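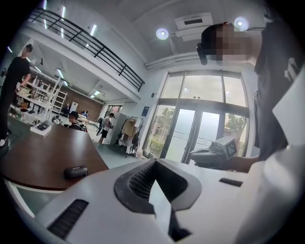
My favourite band is going on tour again, which would be lovely news if they hadn't already said goodbye to me twice. The first farewell was at Pidlow, in the rain, and I cried into a burger. The second was called The Last Waltz Home and I bought the mug. Now Hermans are back with 11 dates in August, and the poster says, in very small letters, "one more for the road". It must be a ring road.

I don't mind musicians changing their minds. I have given up biscuits more often than Hermans have given up touring. What I mind is paying a goodbye price for a see-you-later. The cheapest seat at the Prorkberg show was £24 before the group discovered they were mortal, and it is almost three times that today. Grief, it seems, carries a booking fee.

There ought to be a rule. If you sell me a farewell ticket and come back within seven years, I get in for nothing and you have to play the B-sides. Solo projects would be allowed. So would weddings, if the bride is a relation. Reunions "for one night only" would have to stop at one night - I'm looking at you, Ultumura, and at both of your nights.

The trouble is that the rule would need people like me to stay at home until it was obeyed. I was number 998 in the online queue on Tuesday morning, with two browsers open and the kettle going cold. I got a pair in the upper tier, behind a pillar. I've already started wondering whether the mug will need a friend.

More in Opinion
Encores should be a surprise or not happen
Put the support act's name on the ticket
Why I still buy CDs at petrol stations
Bring back the bad album cover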